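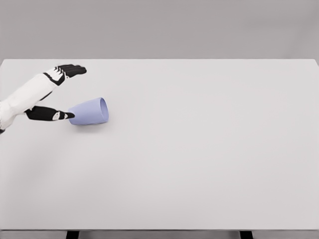

Pre-run safety checklist, cup task, after the thumb fault
Filled in by me, Wednesday, December 26, 2018
Cell: Brotach, simulated first, then the real arm
Copy to: Eduardo Bastos

Right, so most of you will have heard by now. The thumb on the Flidotik hand kept closing after the stop command went out, and it carried on for 740 milliseconds before the joint let go. No one was near it and the only casualty was a cup, but I've gone back through the whole list (over Christmas, lucky me!) and my comments are under each item.

1. Stop command reaches every joint
FAIL. Arm joints fine, fingers fine, thumb late. It has its own little controller and that was still on the old Drullell settings. Logged as fault 3481. Please don't close it until Eduardo has seen the trace.

2. Grip force limit set and read back
PASS, with a grumble. The limit was 30 newtons, as it should be, but you have to read it back by hand and I'd bet most of us skip that on a busy morning. I know I have.

3. Fault repeated in simulation
PASS. Took me ages – the first tries all behaved perfectly, of course – and then I copied the old settings across and there it was.

4. Clearance around the object before closing
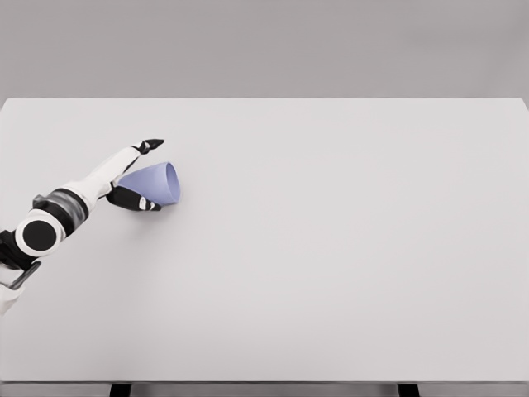 Clearance is the item I've argued with Torres about since August, and I'm still marking it ADVISORY. Our rule only talks about the gap above the object, and the late joint was the one coming in low. With the cup on its side like this, one finger over it and the bigger one curving underneath, any extra travel from below goes straight into the cup. I'd like the rule to cover both sides, and I'd like it written down before the next person has to guess.

5. Table clear of anything that isn't part of the task
PASS in simulation. On the real table I found a mug and a hex key, both now in the drawer. If the hex key's yours, come and get it.

6. Emergency stop button pressed and tested
PASS. Cuts power to the lot, thumb included. The fault is only in the software stop, so please use the big red button if you're in any doubt at all.

7. Speed cap for restart
NOT DONE. I want 50 per cent for the first week back. Torres wants full speed. We'll see!

Result: real arm stays locked off. Simulation is fine to carry on with.

Still to do: new settings on the thumb controller (Eduardo), repeat items 1 and 2 (me), reword item 4 (me and Torres, probably over a long lunch).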